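Dolleo Tabletop Rules: Frequently Asked Questions
Updated 2020-03-09

How many players may join a Zaltenmont campaign?
A campaign accepts up to 11 players and one referee.

May a character be moved from an earlier edition?
Yes. Characters with fewer than 300 experience points transfer without change. All others must be rebuilt using the tables on page 185. 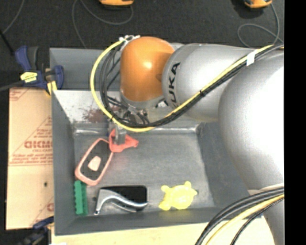 What happens when two players declare an action at the same time?
The player with the higher initiative acts first. Ties are settled by a single die roll.

When will the Queiroz supplement be available?
Release is planned for April.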